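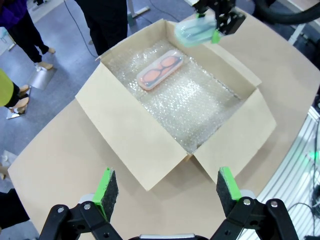 How do you teach a robot to pack glasses?

You show it! A person moves the robot's two arms by remote control and puts the cases in the box, one time and then again. The robot keeps a record of every move.

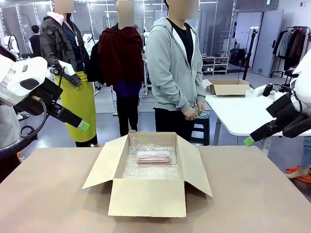
Why so many times?

One lesson is too little. At Vemska, the robot Lorkell got 248 lessons for one job. The case can lie in a new place each time – so the robot must learn to look first.

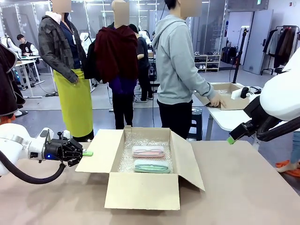

Then it tries alone, and people correct its mistakes.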